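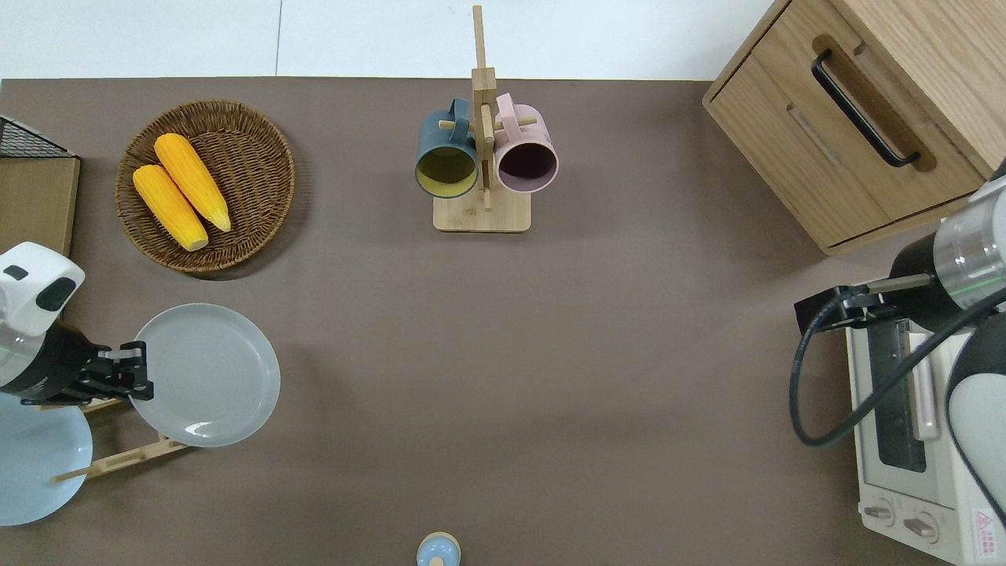 Olszewski opens its kitchen corner in September

Small kitchens get a whole corner of their own at the Olszewski housewares store on Buren Street this September, and it's a treat for anyone short on counter space! Unathi Mokoena, who planned the displays, picked from some 212 items and kept to things people reach for every day. 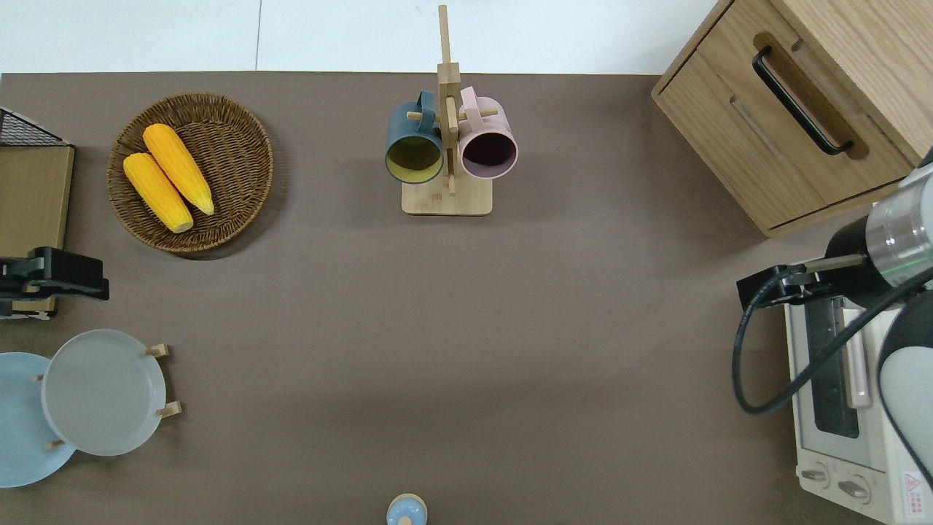 Mugs come off the shelf and onto a tree, which frees up a surprising amount of cupboard. Mokoena likes a pair in colors that don't match – a pink one with plum inside next to a dark blue-green one with a mustard interior looks terrific against light wood. A round woven basket with two ears of corn in it brings in a bit of late summer, and it takes up hardly any table.
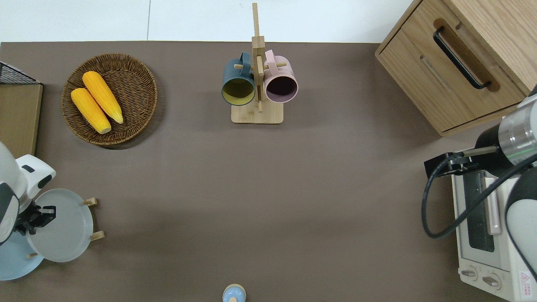
Shoppers can also sit in on short talks about drying racks, drawers and where to put the toaster oven. Bheki Modise gives the first one at 4 p.m. and will happily stay for questions. Entry is free – bring a rough sketch of your kitchen if you have one.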